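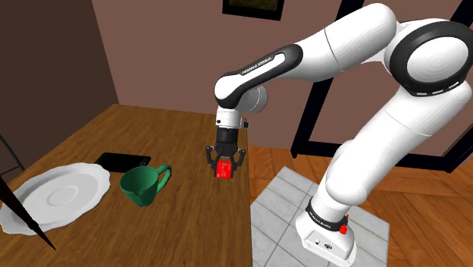 Cube pick in sim, 100 demos vs 20 demos plus resets – my numbers

Print this page | E-mail this thread | 14 replies | 6 shares

gravelpit_ml
So I finally got through the comparison I kept promising in the Harklow thread. Task is the dumb one everybody starts with: Franka arm, red cube on the table, close the gripper on it, lift it, hold it. The mug and the plate stay on the table as clutter and I shuffle where they go between episodes.

Policy A got 100 scripted demos, cube placed at random. Policy B got 20 demos, and then I let it fail, rewound the sim to just before it went wrong, and recorded a short correction from there. Same network, same training steps. Over 100 test episodes each, A missed 18 and B missed 7. I was expecting a tie, so I'm pretty happy!

Almost all of A's misses were with the cube over by the edge of the table nearest the base, where the arm has to fold up on itself. B just got more practice there, I think, because that's where it kept failing.

tallow
Nice, but how many corrections did B end up with? If you rewound it a couple hundred times then "20 demos" is kind of a funny label.

gravelpit_ml
Fair. I capped it by total recorded steps, so A and B saw the same amount of data. Should have put that in the first post. The corrections are short, so there are a lot more of them than there are demos.

pinch_point
I don't buy it yet. Your 100 demos are spread evenly over the table and your corrections pile up wherever the policy is bad. That tells me where to put data. It doesn't tell me rewinding is worth anything. Take the same 100 demos, put more of them by the edge, and run it again.

mossback7
Agree with pinch_point. We did something close to this with the Bradham scenes last April and most of the gap went away once we resampled the cube positions. Most, though – there was still a bit left and we never figured out what it was.

gravelpit_ml
OK, but you only know to sample near the edge after you've watched it fail there. Isn't that half the point? I'll run it anyway. Takes one night on my machine.

tallow
One seed or several?

gravelpit_ml
...one. I know, I know.

pinch_point
Then 18 against 7 could shrink a lot. Do three seeds before you touch anything else, please.

osprey_lane
Different question: has anybody tried the Rahman rewind script with contact on? Mine restores the joint angles fine but the cube pops out of the fingers on the first step if I rewind to mid-grasp.

mossback7
Save the gripper force along with the state. The script stores finger positions only, so you come back with no squeeze and the solver does whatever it likes. There's a patch in the Cloncombe branch.

osprey_lane
That fixed it, thank you!

gravelpit_ml
Update, edge-heavy demos, still the one seed: 11 misses. So pinch_point gets most of the gap and I get to keep a little of it. Other seeds are running now and I'll post the table when they finish.

Share this thread (6) | E-mail | Print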